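Come read old letters with us this July

Hi! I'm Esi Sulemana, and I'm looking for people who like other people's handwriting. My little reading project, Kudier, has 323 letters written between two sisters who ran a boarding house by a lake, and I'd love to get them all typed up before the end of summer. I've done 77 on my own, mostly at night, and my eyes would like some company.

You don't need any training. If you can puzzle out your grandmother's recipe cards, you'll do great. The letters are in English, with a few words of Norwegian thrown in when the sisters were mad at each other (Folke Rønning helps us with those, and he enjoys the rude ones a little too much).

I have room for 8 readers. You'd take a small batch home as scans, type what you see, and mark the words you can't make out. Please leave the spelling alone! Clara wrote "definately" her whole life and I want every one of them kept. Plan on three hours a week, more if you get hooked — I did.

We also meet in the evening, 6:30 to 8:00, in the upstairs room at Fonow, the old print shop on Mill Street. We read the hard pages out loud and argue about whether it says "lamp" or "lamb." There's tea, and somebody usually bakes.

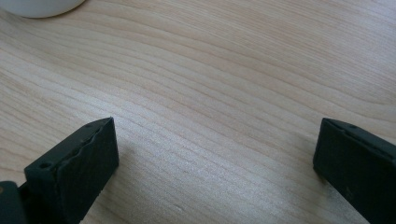

Pay is a flat $110 for the whole project, paid when your last batch comes in. I know it's small, and I wish it were more. You'll get your name in the finished book too, plus two copies.

To sign up, drop a note in the box by the Fonow front door or call the shop and ask for me. Tell me a bit about yourself and which evenings you're free. A handwritten note is welcome, and messy is fine. If the stairs are a problem, say so and we'll meet on the ground floor.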